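Acondicionamiento y orden de una sala de trabajo compartida
Informe de proyecto - Asignatura de Espacios Interiores y Ergonomía
Entrega: 3 December 2020

1. Objeto del trabajo

El presente informe recoge el estudio de una sala de trabajo del edificio Itier, usada por varios grupos desde septiembre. Se analizan dos cuestiones: el tratamiento de las superficies de la sala (techo, paredes, iluminación) y la organización de los objetos sobre las mesas. Quedan fuera del alcance la climatización y el aislamiento frente a los pasillos.

El encargo partía de dos quejas recogidas en el parte de uso: reverberación molesta durante las llamadas y falta de superficie libre para trabajar. El presupuesto máximo asignado fue de 2265 euros, de los que 350 se reservaron para material de orden y señalización.

2. Envolvente de la sala

El techo es de hormigón visto, con las marcas de los tirantes del encofrado sin tapar. Se trata de una superficie dura y muy reflectante, y el proyecto no contempla revestirla. La absorción se confía a la pared lateral, cubierta con paneles acústicos perforados de color gris en franjas verticales. La pared del fondo es blanca y lisa, y en ella cuelga la pizarra.

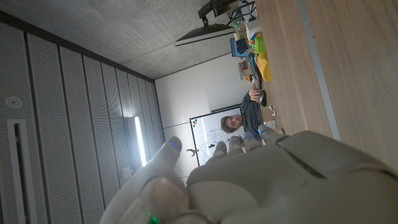

Figura 1. Techo de hormigón, pared de paneles perforados y pizarra al fondo.

Sobre los paneles se integran una rejilla de ventilación alargada con marco blanco y una línea de luz fluorescente vertical. Esta solución libera el techo de instalaciones en la zona de paneles, pero interrumpe la superficie absorbente. En el modelo de cálculo, hecho con la herramienta Huvik, se descontaron ambos elementos del área útil. La pizarra se mantiene en su posición: cualquier traslado obligaría a perforar de nuevo la pared.

3. Mesas y objetos

La sala dispone de una mesa de madera con estructura metálica y patas grises y, detrás de ella, un segundo puesto con pantalla, teclado y ratón. El criterio aplicado fue el del manual Kontogiannis, que distingue entre superficie de tarea y superficie de depósito - la primera se delimita con cinta y solo admite los objetos en uso.

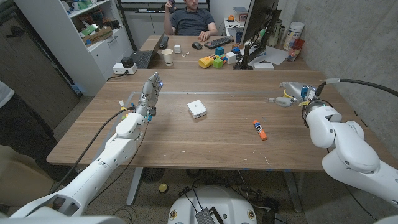
Figura 2. Mesa de madera con zona delimitada mediante cinta gris; al fondo, el segundo puesto.

En la mesa de madera el tablero está casi despejado. Permanecen una caja blanca pequeña y una barra de pegamento naranja. La cinta es estrecha y de un gris discreto, aunque se distingue bien sobre la veta. Cerca del borde delantero se aprecian restos menudos, por lo que se propone incluir un repaso con paño al cierre de cada turno.

El segundo puesto presenta una ocupación mayor. Conviven en él el portátil abierto, un vaso de papel, una botella amarilla tumbada y varias piezas pequeñas, entre ellas un cubo verde y otro de color turquesa. Se recomienda una bandeja Ratix para las piezas sueltas y situar las bebidas fuera del alcance del teclado.

4. Medidas propuestas

- Conservar los paneles existentes y revisar las juntas.
- Repetir la delimitación con cinta en el segundo puesto, con un margen libre de 100 mm hasta el canto.
- Colocar 6 bridas reutilizables por mesa para recoger el cableado.
- Guardar el pegamento y el material de papelería en la bandeja al terminar.

5. Limitaciones

No se dispuso de sonómetro calibrado, de modo que los valores acústicos proceden únicamente del cálculo. Tampoco se midió la iluminancia en el plano de trabajo. Ambas mediciones quedan pendientes para la segunda fase.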